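Gripper width, again

I said in the last post that I'd write up what I did with the width signal, and then June got away from me. It's done now, or done enough that I can stop carrying it around in my head.

For anyone who hasn't been following: I work on the processing side at Tillow. People record short tabletop tasks with a hand-held gripper, the recordings come to us, and my code turns each one into a camera trajectory plus a number for how far apart the fingers are at every moment. Those two things are what the policy trains on. The trajectory part gets most of the attention. The width part is one number per timestep and for a long time we treated it as solved.

It wasn't solved. Bukola Sani was training a pick and place policy on the new batch and it kept closing too early. The arm would come in on a good line, slow down where it should, and then shut the fingers a little before they were on either side of the thing. She checked the controller first, which was fair, as the controller has been the problem before. She replayed recorded actions with the policy taken out and got the same early close. So the labels were wrong before any learning happened, and the ticket moved over to me.

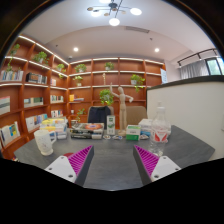
The old width estimator was a color threshold and some geometry. It looked in two fixed regions of the fisheye view, found the blobs that matched the finger color, took the inner edge of each blob and converted the distance between them to an opening using a lookup table. We called it Danladi in the repo, after an earlier project name that stuck. It ran fast and it was easy to debug. The color it wanted was magenta, and the ribbed inserts in the fingers are bright enough that you would expect this to be safe. On a dark gray table it mostly is. The trouble is what else can sit next to the fingers. A dark red round thing lying right beside the left finger is close enough in hue that under warm light the threshold takes part of it in, and then the left blob grows inward and the estimator reports the gripper as more closed than it is. Red on a bottle label behind the right fingertip does the same thing on the other side. Nothing in the old code knew that a finger has a fixed shape and can only move along one path.

I spent the first two days trying to save it. I narrowed the hue range, which fixed the red objects and broke the recordings made in dim rooms, where the inserts come out closer to brown. I tried setting the range per recording from the first second of video, when the fingers are supposed to be open with nothing between them. That worked better than I thought it would, but it depends on people starting every recording the same way, and they don't.

Then Olumide Aliyu pointed out that the mounting plates don't move relative to the camera. I knew this and had never used it. The plates are white, they have dark fastener holes in them, and the holes land on the same pixels all through a recording unless somebody has knocked the camera. So you can find the holes once at the start, work out any small shift from the reference calibration, and after that you know exactly where each finger has to be for any given opening. The search goes from "find magenta somewhere in this region" to "which of these possible finger positions fits best."

That is what the new version does. For each side it has a set of finger outlines drawn from the calibration at different openings, and it scores each one against the image. The score uses the ribs as well as the color. The ribs give a repeating edge pattern that a label or a coaster doesn't have, and it holds up when the color drifts. Left and right are scored together, as the fingers are linked and have to open by the same amount. If one side is confused by something behind it, the other side usually carries it through.

After that there's a small smoothing step over time. I kept it weak on purpose. The last time I smoothed width I rounded off the quick closes, and Bukola's policy learned to grab things slowly, and that took us a week to trace.

I tested it on 50 recordings that we had labeled by hand when we first set up the pipeline. The old code got the opening within tolerance all the way through on far fewer than I'd have guessed. The new code did it on 46. Two of the remaining recordings have a camera that shifted partway, which the hole check now flags. It didn't flag it at first because I was only looking at the holes at the start, so now it looks again at intervals. The other two I don't understand yet. In both of them the width jumps for a moment and comes back, and the picture looks fine to me at that point. My guess is a dropped image and a timestamp problem upstream, but I haven't proved it.

A few things about the test data, because I got asked. I wanted cluttered tables with shelves and books and plants in the background. The trajectory code likes that kind of room. It has plenty of corners and edges to hold on to, and strip lights along a bookcase give you long clean lines. The width code doesn't care about the background at all, but I wanted both running on the same recordings so I could see if they disagreed. When the hand stops moving and the gripper closes, the trajectory should go nearly flat. If the width changes a lot while the trajectory is also swinging about, one of them is often wrong. I've added that as a warning in Clisex, our review tool, and it has already caught a bad calibration file that would have gone straight into training.

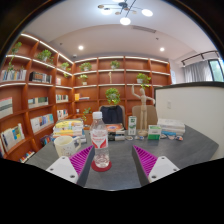

Fingers apart, with the bottle and its red coaster close to the left fingertip.

This kind of view is where the old code went wrong most often. The red and the magenta are next to each other and there's a clear bottle involved as well. Clear plastic is a pain for its own reasons. You can see through it, so whatever is behind gets bent and moved around, and reddish reflections in the lower half give a color threshold one more thing to grab. With the outline matching, that color can still raise the score a bit for a wrong opening, but the ribs don't line up, so the right one wins.

Speed is the part I'm less happy with. Danladi could go through a recording much faster than it was filmed. The new one is a good deal slower than that on the same machine. Most of the time goes to scoring outlines that can't possibly be right, given where the fingers were a moment earlier. I have a branch that only searches near the last answer and does a full search when the score drops. It's quick but it got stuck once on a fast open, sitting at the old width for over a second before it gave up and looked again. I want a better rule for when to give up before I merge it.

We also talked about using a small network for this and skipping all the geometry. I'm not against it. Olumide has one half trained and it looks decent. My worry is that we'd be training it on labels from the code it's meant to replace, and the hand-labeled set is too small to do much more than check with. For now I'd like something where I can open up a bad recording, draw the outline it picked and see why.

As for the policy, Bukola retrained on the relabeled batch on Friday. The early closing is much reduced. It still happens with tall narrow boxes, and she thinks that's a different problem, something to do with how few of them there are in the data compared to mugs. I looked at the widths on the box recordings anyway and they seem right. She's going to ask for more box recordings before changing anything else.

The relabeling job for the older batches is running now under Flumura, which is our queue for long jobs. I set it to keep the old width column next to the new one so people can compare. If you work with me and your dataset loader reads columns by position, please change it to read them by name before you pull the new files. I broke my own loader this way and spent most of a morning looking at plots of the wrong thing.

Next on my list is the timestamp question from those two recordings. After that I want to go back to the camera shift case. At the moment we flag it and throw the recording out, but the holes tell us how far the camera moved, at least in the image, so it ought to be possible to correct for a small shift and keep the data. Olumide thinks it will be fine for width and bad for the trajectory. He's probably right, but I'd like to try it on one of the flagged recordings first.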